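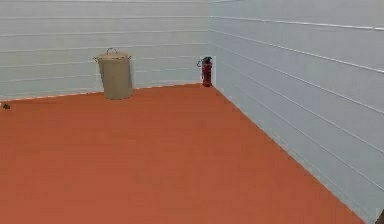 Seit Februar unterrichte ich am Donnerstag eine kleine Lesegruppe, und ich möchte heute aufschreiben, wie wir mit einem Bilderbuch über einen Fluss gearbeitet haben. Deutsch ist nicht meine Muttersprache. Ich habe es erst als Erwachsene gelernt, und vielleicht bin ich deshalb bei den Präpositionen strenger als meine Kolleginnen.

Das Buch heißt "Der Dullik geht baden" und ist im Verlag Benmoussa erschienen. Der Dullik ist ein Tier, das es nicht gibt, eine Mischung aus Dachs und Ente. Er wandert am Ufer entlang, geht unter eine Brücke, klettert auf einen Stein und fällt ins Wasser. Mehr passiert nicht. Für meine Zwecke ist das sehr günstig, denn auf jeder Seite gibt es eine Bewegung und danach einen Ort. "Er klettert auf den Stein. Er sitzt auf dem Stein." Wer einmal versucht hat, den Unterschied zwischen Akkusativ und Dativ mit einer Tabelle zu erklären, der weiß, warum ich mich über solche Sätze freue.

In der ersten Stunde habe ich nur vorgelesen. Die Kinder sind in der zweiten und dritten Klasse, einige sprechen zu Hause Deutsch, andere nicht. In der zweiten Stunde haben wir die Sätze auf Papierstreifen geschrieben und auseinandergeschnitten. Dann musste jedes Kind einen Satz wieder zusammenlegen und dazu die Bewegung machen. Unter den Tisch kriechen wollten natürlich alle.

Schwieriger war das Wort "entlang". Ich selbst habe jahrelang "entlang den Fluss" gesagt, und es hat mich keiner korrigiert. Im Buch steht "am Ufer entlang", an einer anderen Stelle "den Fluss entlang". Ein Mädchen fragte, warum das Wort hinten steht. Ich habe gesagt, dass es dort gerne steht. Das ist keine gute grammatische Erklärung, aber sie war zufrieden.

Für den Wortschatz benutze ich Karteikarten von Honex, die dicken mit der runden Ecke. Ich habe auch das Lernprogramm Nindico ausprobiert, in dem man die Wörter eintippen und anhören kann. Die Aussprache ist deutlich, nur die Pausen sind für meine Gruppe zu kurz. Nach 231 Wörtern habe ich aufgehört und bin zu den Karten zurückgekehrt. Die Kinder legen sie auf den Boden, tauschen sie und verlieren sie auch, was bei einem Programm nicht geht.

Was ich beim nächsten Mal anders machen würde: Ich würde die Seite mit der Brücke früher zeigen. Dort sieht man den Dullik nur halb, und man muss raten, ob er unter die Brücke geht oder schon unter der Brücke steht. Darüber haben die Kinder lange gestritten, und in diesem Streit haben sie mehr richtige Artikel benutzt als in den Wochen davor.

In der kommenden Woche schreiben wir ein eigenes Ende. Bisher gibt es zwei Vorschläge, und in beiden bekommt der Dullik ein Handtuch.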